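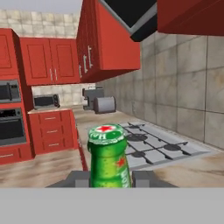 Getting Your Balance Back

Tuesday, October 29, 2019

The first time I lost my balance I was carrying a tray of seedlings across the yard at Hendau, and I put it down to my boots. The second time I was standing at the kitchen sink, in slippers, doing nothing more daring than rinsing a cup. The room slid away to the left, as if someone had pulled the rug, and I held on to the taps until it came back. I was fifty-eight, I walked to the shops most mornings, and it had never crossed my mind that staying upright was something a body could forget how to do.

My doctor was kind and quick. She had me lie back over the end of the couch with my head turned to one side, watched my eyes, and told me they were flickering. Tiny crystals in the inner ear, she said, had drifted into a part of it where they had no business being. It is a very common cause of dizziness (half my street seems to have had it, now that I've started asking) and it can often be put right with a set of slow head turns that take a few minutes. Mine took three goes, spread over a fortnight, and I went home after the last one feeling thoroughly pleased with myself.

What I hadn't reckoned with was the wobble that stayed behind. The spinning had gone, but I walked like somebody on a ferry. I looked at my feet on the stairs. I stopped going out after dark, and I stopped reaching for the top shelf, and without ever quite deciding to I gave up the long way round by the river, which I had walked for years and dearly loved.

The balance class at Woo

There is a balance class on the upper floor of the old library at Woo, and yes, everyone makes the remark about the stairs. There is a lift. I was given a place after 124 days on the waiting list, by which time I had nearly talked myself out of going.

The physiotherapist who runs it explained that we keep ourselves upright with three sorts of information: what the eyes see, what the inner ear feels, and what comes up from the feet and joints. When one of them has been unreliable for a while, the brain leans hard on the others. I had been leaning on my eyes, and that was why the dark frightened me so much. The cure, if you can call it one, was to practise being slightly unsteady in a safe place until my brain calmed down about it.

So we stood on foam. We walked heel to toe along a strip of tape, turning our heads as if looking for a bus. We threw a beanbag from hand to hand, and there was a great deal of laughing and some bad language from the corner by the radiator. I felt worse for the first two weeks, which I'd been warned about, and then one morning I noticed I had put my socks on standing up!

At home

I did my exercises in the corner of the hall, with a wall on each side and a chair in front of me. If your own physiotherapist gives you a sheet, follow that and leave mine alone, for what suits one sort of dizziness can be quite wrong for another. And if dizziness comes with a sudden bad headache, trouble speaking, or weakness in the face or an arm, ring for an ambulance straight away.

In November I'm going to try the river path again, all the way to Pulent bridge and back, with a stick in my bag in case I want it.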